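The Long Second Life of a Church Gym

The gym under the old Harasym Street church in Rultcombe was built for basketball, and it was built too small. The baseline on the north end sits four feet from a brick wall. Players who grew up there learned to pull up early on a fast break, and you could pick them out in high school games across the county because they slowed down a step before everyone else.

The church closed its doors and the congregation merged with another across the river. The gym stayed locked for six years. Then the building was sold, and the new owners, who wanted the upstairs for apartments, offered the basement to anyone who would pay the heating bill.

Khrystyna Pavliuk took it. She had been teaching strength classes for older adults in a rented room over a hardware store, where the floor shook and the tenant below complained twice a week. She signed the lease in January and spent the rest of the winter scraping paint.

"The heating bill was the rent, so I asked to see one," she said. "It was 4,000 dollars for the season. I asked to see another one and that was worse."

She went ahead anyway. The boiler was replaced in the second year with money from a county loan, and the windows along the alley, which had been painted shut, were taken out and reset. The basketball floor is maple and it was sanded down for what the flooring man told her would be the last time. There isn't enough wood left above the tongue to do it again.

Most of the people who come now are past 60. They come in the mornings, in three groups, and each group has its own idea of how warm the room should be. The first group, at seven, is mostly retired shift workers who still wake at five. They don't want music. The nine o'clock group does, and the choice of music has been a sore point for as long as there has been a nine o'clock group.

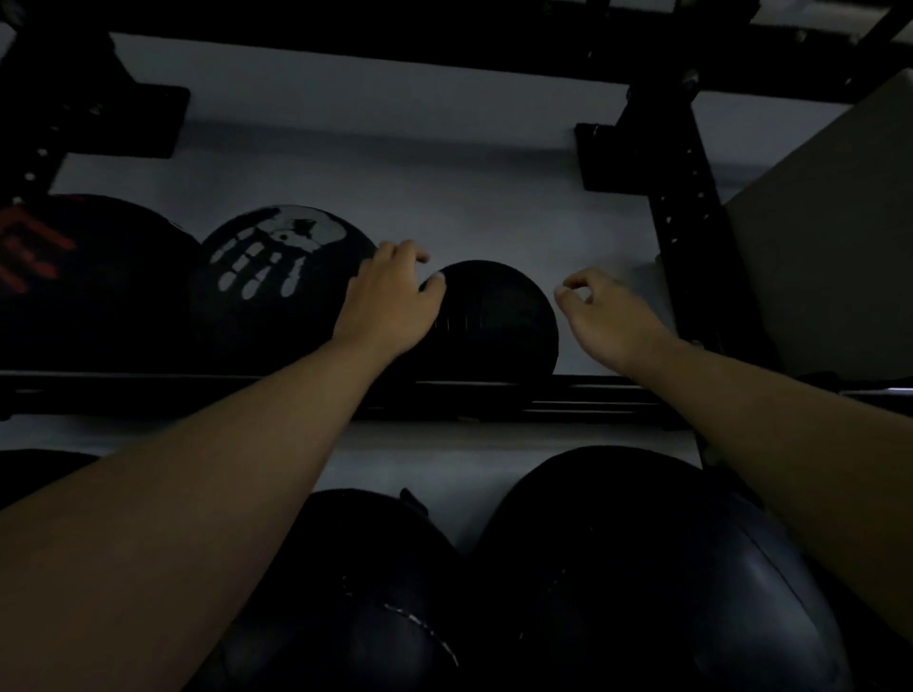
Small gyms live or die on what they can buy used. A new set of weighted balls, with the rack to hold them, can cost more than a month of dues brings in, and a place like this one loses equipment steadily to split seams and cracked handles. Owners trade tips on which hotels are remodeling and which schools are clearing out a weight room. Storage matters as much as the gear. A black metal rack against a white wall, with the balls lined up along the upper shelf, lets a person with a bad back reach for a small one with both hands at a sensible height, and nothing has to come up off the floor. Pavliuk feels strongly about this. In the room over the hardware store everything was kept in bins, and she says she saw more people wince over the bins than over any exercise she gave them.

She buys from closings when she can. The best haul came from a hotel called the Eleo, which gave up its fitness room to make space for a breakfast counter. She got two benches, a cable machine and a stack of mats for 3,000 dollars, delivered, and the driver helped her get the cable machine down the stairs. It took most of an afternoon. There is still a gouge in the plaster at the turn, and she has left it alone.

The worst buy was a treadmill from an online auction. It ran for nine days. The repair shop wanted more than she had paid, so it went out to the alley, and someone took it before the hauler came.

Dues are 30 dollars a month. She has raised them once, and lost a few members over it, most of whom drifted back by spring. The county loan has two years to run. The apartments upstairs are full, and the tenants get a discount that hardly any of them use. One of them, a line cook, comes down at two in the afternoon when the place is quiet and shoots free throws at the south basket.

Pavliuk kept both hoops. She was advised to take them down, and a fitness consultant from a firm called Zistier drew up a plan that put machines across the whole floor and a row of mirrors on the north wall. She paid for the plan and kept it in a drawer. Machines would have meant drilling into the maple, and she thought the members wanted open space to walk in more than they wanted another place to sit down.

So the lines are still there — the free throw lane, the center circle, a faded volleyball court in blue. The walking group uses the sideline as its track in bad weather. Men who played there as boys sometimes stop by on Saturdays and stand at the north end looking at the brick. A few have asked whether the wall was always that close. It was. The padding on it is new, bought the same year as the boiler, and the nine o'clock group leans against it to stretch their calves.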